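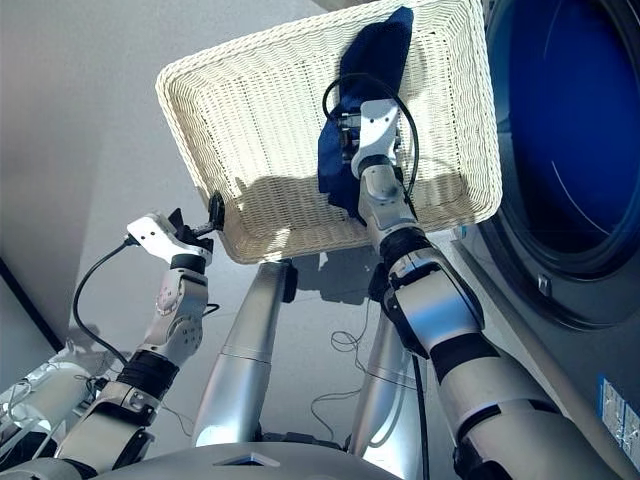
White wicker basket with a dark blue cloth in it

Herkham Trade Show attendance: do we believe it?
Exhibitors' board, Nov 22, 2021

stand_and_deliver wrote:
Organisers say 1779 through the door over 2 days. I was on the Omdale stand for both and spoke to ten people, four of whom wanted the toilets.

brorkgate_bob wrote:
Did that figure include exhibitors? At Brorkgate they counted us every time we came back from a smoke.

Tõnu Luik wrote:
I disagree with the moaning. We were by the café and ran out of leaflets on the first morning. Where was your stand?

stand_and_deliver wrote:
Hall 4, behind a pillar. Full price, pillar included. 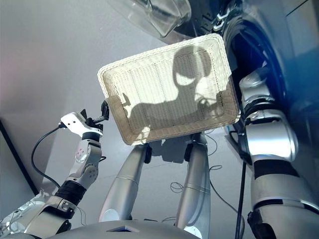 Off-white basket, seen from below

Ilze Vasiliauskas wrote:
It's badge scans, and badges get scanned at each hall. Ms Dambrauskienė in the show office told me so when I rang about my invoice. Same visitor, three halls, three visitors.

Tõnu Luik wrote:
She told me the repeats get taken out afterwards.

Ilze Vasiliauskas wrote:
After what, though? The press release went out before we'd packed up.

brorkgate_bob wrote:
Audited figures in January, apparently. I've heard that before as well.

stand_and_deliver wrote:
I've rebooked. They offered me 10 per cent off and a different pillar.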